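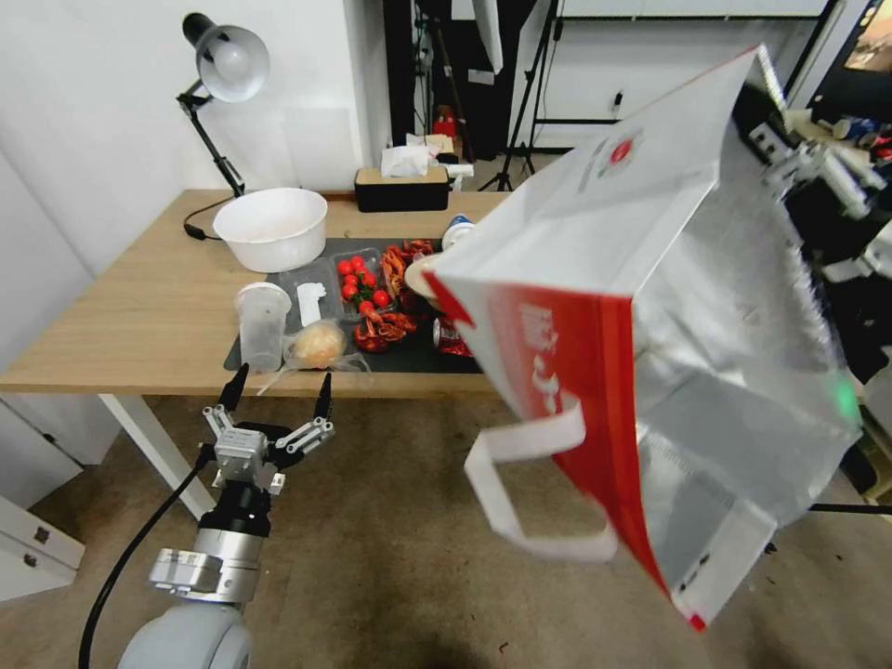
Slide 1. Start with the groceries, because everyone in the room has packed a bag and thinks it's easy. At Andcombe we taught the task by remote control: one person, two arms, a shopping bag and a table of lunch. Point out that the right hand is stuck holding the bag up, handle dangling, while the left does all the picking. Then mention the tomatoes, still on their stems. Pause. Let people imagine the grip force.

Slide 2. The numbers. We kept 106 runs. Around 11 hours of driving, not counting tea. Ataahua Dunstan drove most of them and would like it known that her shoulders remember each one.

Slide 3. Remote control vs. moving the arm by hand. By hand you feel the weight, but your own elbow ends up in the recording. By remote you feel nothing and drop the bun. Say which one we picked and then admit the argument is still going at Holloway.

Slide 4. Hesitation. If the driver dithers over the crayfish, the robot learns to dither over the crayfish. It is a very faithful student. Show the Voment clip here (2 minutes, skip if running late).

Slide 5. Questions. Somebody will ask about eggs. Tell them Tuesday.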